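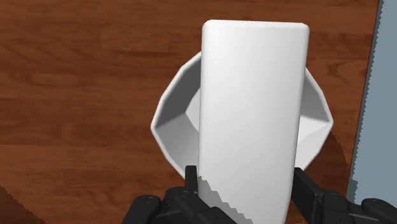
Figure 6.1 A white block with rounded corners, upright over a white bowl (computer rendering).

Chapter 6
What Does It Weigh? Density and the Trouble with Guessing

Reading time: 14 minutes

Pick a plain white block and ask a room full of people how heavy it is. They will answer at once. Few of them will ask what it is made of, and those few will be regarded as difficult.

The trouble is that looking tells you about size and shape, and weight depends on something else as well. A block of soap, a block of chalk and a block of packing foam can be cut to the same measurements and painted the same color. Drop them on your foot in turn and you will learn the subject of this chapter in the wrong order. We would like to teach it in the right one.

6.1 Two questions that sound like one

In everyday talk, "heavy" does two jobs. We say a suitcase is heavy, meaning it takes effort to lift. We also say lead is heavy, although a crumb of lead can be lifted by an ant with ambition. The first use is about an object. The second is about a material, whatever amount of it you happen to have.

For the second meaning we use the word density. Density is mass divided by volume. If the mass is in kilograms and the volume in cubic meters, density comes out in kilograms per cubic meter. Nobody has ever carried a cubic meter of anything home from the store, but the unit is convenient for bookkeeping, and bookkeeping is most of science.

Suppose a block has a mass of 90 grams and a volume of 100 cubic centimeters. Its density is 0.9 grams per cubic centimeter, or 900 kilograms per cubic meter. Cut it in half and each piece has half the mass and half the volume. The density has not noticed.

6.2 The Gurkwood sawmill problem

A sawmill in Gurkwood once sold timber by the truckload and priced it by weight. The buyers, a furniture firm called Kindent, were pleased with the first delivery in August and displeased with the second, which filled the same truck, weighed a good deal more and made the same number of chairs. The second load had been standing in the rain. Kindent had paid hardwood prices for water, and the mill expressed its deep regret without mentioning a refund.

Both sides had correct scales. What they lacked was a volume to put beside the mass. Keep this case in mind, because Exercise 4 at the end of the chapter asks you to write the letter Kindent should have sent.

6.3 Floating, briefly

Water has a density close to 1,000 kilograms per cubic meter. A solid block with a lower density than this will float in it, and one with a higher density will sink. Our 90-gram block floats with most of itself under the surface, like a student in the back row. Exactly how much stays under is worked out in Section 6.5. Readers in a hurry may try it in the kitchen sink, with a towel.

Before going on, make sure you can convert grams per cubic centimeter to kilograms per cubic meter without looking back at this page. Many readers believe they can.

Related chapters
Chapter 5: Volume, and Measuring Things with No Corners
Chapter 7: Pressure, or Why Snowshoes Are Ugly
Case study: The Leaking Barrels of Maseck
Lab sheet 2: Using the Wieser Balance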